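Threads > Student Projects > Robotics Club

Jennylyn Maglaya
September 2025

Shelf task, our club's project for this term. I'll post notes as we go so the new members can catch up and so I stop answering the same message six times.
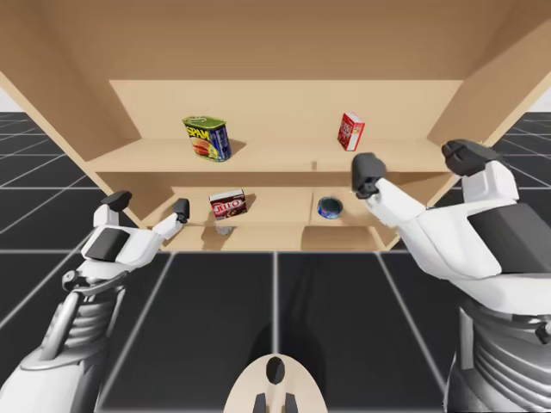 1/ The club is split into two teams this year. Mine is Skodness. The other one is Catacutan, named after the street where we used to meet. Both teams get the same simulator, the same two-armed robot and the same shelf. The task is to pick up a grocery item and set it down on the other level without knocking anything over.

2/ Everything is in simulation until March. After that, whichever team has the better policy gets time on the real arms at Darnum. So for now we are all sitting around laptops, and the heaviest thing anyone lifts is the power strip.

3/ We have four grocery items loaded: a SPAM can, a red JELL-O box, a tuna can and a small red cardboard box that everyone just calls "the red one." That was a bad name as soon as the JELL-O went in. If your log says red_box, please go back and check which one you meant.

4/ The JELL-O box lying flat on the lower shelf is the hard one for us. Flat boxes don't give the fingers much to close on. You have to come in low from the front, and the upper shelf is right over your wrist when you do it.

5/ The tuna can on its side is second hardest. Squeeze it a little off center and it wants to roll. Two people on my team have asked if we can just stand it up. No. The start layout is the start layout.

6/ How scoring works, since the sheet is confusing. Each run is capped at 30 seconds. You get points for the grasp, points for clearing the shelf edge and points for the place. Touching a divider or a side panel costs you. Dropping the item ends the run.

7/ Florante Ambrosio is our faculty advisor and he wrote the scoring. He's fine with questions but he wants the run ID with them. "It fell" is not a bug report. I have sent him that exact message, so I'm including myself.

8/ On demos. We teleoperate both arms to record them, then train on the recordings. Last year's team had 300 and thought that was plenty. We set our goal at 500 and we are not there yet. Sign up for a recording slot if you haven't done one.

9/ Tips for recording, from watching a lot of bad ones (many of them mine):

Open the gripper all the way before you get near the shelf.
Stop for a beat in front of the item. The pause helps later when we cut the clips.
Don't fix a bad grasp by wiggling. Back out, reset, start over.
Keep the arm you aren't using out of the way, but don't park it off in a corner where it never goes during a real run.

10/ That last one cost us a week. A bunch of our early demos had the idle arm folded way back. The policy learned the pick fine, then fell apart whenever the other arm started anywhere else. We threw most of those out and re-recorded.

11/ Somebody asked why we use two arms for a one-arm job. The second stage is a handoff. Left arm takes the item from its side, passes it across, right arm puts it on the shelf. Catacutan has already started on handoffs. We haven't. I would like our single picks to be boring first.

12/ Current state of Skodness: the SPAM can on the upper shelf is good. It's a nice rectangle and it stands up. The small upright box is okay, except we tip it into the back panel more than I'd like. Tuna is so-so. JELL-O is bad.

13/ We tried changing the shelf friction to see how much it mattered. It matters a lot. Lower friction and the boxes slide away from the fingers before they close. Higher friction and everything looks great, which is why we set it back to the default. There's no point in training on a shelf that does the work for you.

14/ Training runs go on the shared machine, Drakanetti. Please put your name and an end time on the job. Over 1000 checkpoints were sitting on it when I looked and the disk was nearly full. Keep your best and your latest. Delete the rest. If you don't know which one is your best, that's a separate problem and we can go over it at the meeting.

15/ Also, somebody on one of the teams changed the lighting in the shared config and didn't say so. Darker shadows on the shelf, and our vision model got worse overnight. I spent an evening looking for a bug in our code. Make a copy of the config and edit the copy.

16/ For people joining now – you don't need to know any machine learning to be useful. Recording demos, labeling failures and checking the score sheet are all real work and we are short on all three. You do need to get the simulator to run on your laptop. The install notes are pinned in the club channel. Follow them in order.

17/ Failure labels we're using: missed, slipped, bumped, rolled, timed out. Pick the first thing that went wrong. If the can rolled after you bumped the divider, it's "bumped."

18/ Next up for us is more JELL-O demos with a lower approach, then a full set of scored runs on all four items. I'll post the numbers when we have them, including the bad ones.

19/ Recording slots are open again. Two people per slot, one driving and one writing labels, swap halfway.

Last updated by the author: added posts 17 to 19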